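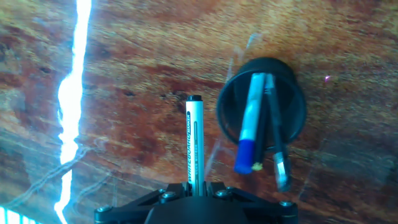

The question I get more than any other is how I keep a desk usable when it's also the dining table, so let's start there. I don't own a proper desk. I work at a wooden table with a lot of grain and a few dark knots in it, and everything I need for the day has to earn its spot. In my case that means a whiteboard marker with a black cap, a black pen cup, and whatever notebook I'm filling up. The rest lives in a drawer until I go looking for it. I've answered the other things people write in about underneath, and I add to the page when a new one comes up often enough.

Last updated in May
7 min read

Why a pen cup? Don't things just pile up in it?

Oh, they do! Mine used to be a graveyard for dead ballpoints and hotel pencils. Then I tipped the whole thing out one Sunday and tested every single pen on the back of an envelope, and 11 of them didn't write. Eleven! I'd been moving them from apartment to apartment. Now I do the tip-out every couple of months and it takes as long as the kettle does.

I like a round cup better than a tray because a tray spreads. You put down a tray and a week later there are batteries in it.

Should markers be stored standing up or lying down?

Lying down, if you can manage it. Standing a dry-erase marker with the cap at the top lets the ink settle away from the tip, and then you get that sad gray line when you need a nice dark one. Flat keeps things even.

That said, I keep my everyday one in the cup because I use it all day and I'd lose it otherwise. If it's going to stand, I stand it cap down. The spares go flat in the drawer.

My marker is going faint. Is it dead?

Maybe not. Make sure the cap is on until it clicks, leave it cap down overnight and try again in the morning. That brings back more of mine than I expected — I'd say it's worth a go before you throw anything out. If the tip has gone hard or fuzzy, let it go.

Please don't swing it around by a string, which is what my cousin does. I've seen the ceiling in his kitchen.

Help, I got whiteboard marker on my wooden table.

Been there. On a sealed table, get to it fast with a soft dry cloth, and then a slightly damp one with a drop of dish soap. If there's still a shadow, I use a little rubbing alcohol on a cotton pad, dabbed on, and I always try it underneath the table first because alcohol can cloud some finishes (shellac especially hates it).

On bare or oiled wood it's harder, since the ink sinks into the grain. Rostam Alipour, who refinished my table, told me to stop scrubbing and leave the leftover bit to be sanded lightly next time the top gets oiled. I had been scrubbing. He could tell.

What do you use a whiteboard marker for if there's no whiteboard on the wall?

I have a little lap board from Zerkura, a bit bigger than a dinner plate, and I write the day's list on it at breakfast. It leans against the fruit bowl. When dinner comes around I wipe it and it goes behind the bookcase. I also write on the outside of glass storage jars, which wipes right off as long as you don't leave it for weeks.

The glare on my table drives me nuts in the morning. Any tips?

Turn your chair before you buy anything. I get strong light across mine and I spent 15 dollars on a Plurkunska desk mat that helped a bit and then curled at the corners. Sitting with the window at my side did more. A thin curtain is good too, if you're allowed to put holes in the wall, which I'm not, so mine is on a tension rod.

How long does the evening clear-up take?

Two minutes on a normal night. Cup, board, and notebook go on the shelf, laptop goes in the bag, quick wipe with a cloth, done. On a bad night I carry the whole mess to the bedroom in a Surdu crate and deal with it the next day. I don't feel guilty about the crate anymore.

Do you put anything under the cup?

Yes! A circle of felt, cut from an old placemat and stuck on with double-sided tape. Grit gets trapped under a cup and scratches the top every time you slide it. I redo the felt when it starts looking bald.

Can I send you a picture of my table?

Please do, I love them. The messy ones most of all. Put "table" in the subject line so I can find it, and tell me what wood it is if you know.

15 comments
2 shares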